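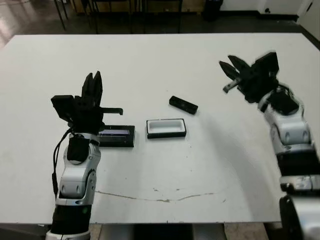
Flache schwarze Schale auf weißer Tischplatte

Sprechzettel, Gartentherapie in der Tagespflege — Nimal Herath

Folie 1: Begrüßung, Ablauf. Dauer 12 Minuten.

Folie 2: Gruppengröße. Maximal 7 Teilnehmende, eine Fachkraft, eine Hilfskraft.

Folie 3: Pflanzenwahl. Minze, Salbei, Kapuzinerkresse. Keine Euphorbien — Milchsaft reizt die Haut.

Folie 4: Hochbeet, unterfahrbar. Substrat torffrei. Aussaat im Haus, letzte Einheit im Oktober.

Folie 5: Dokumentation nach jeder Einheit. Fragen sammeln, dann Pause.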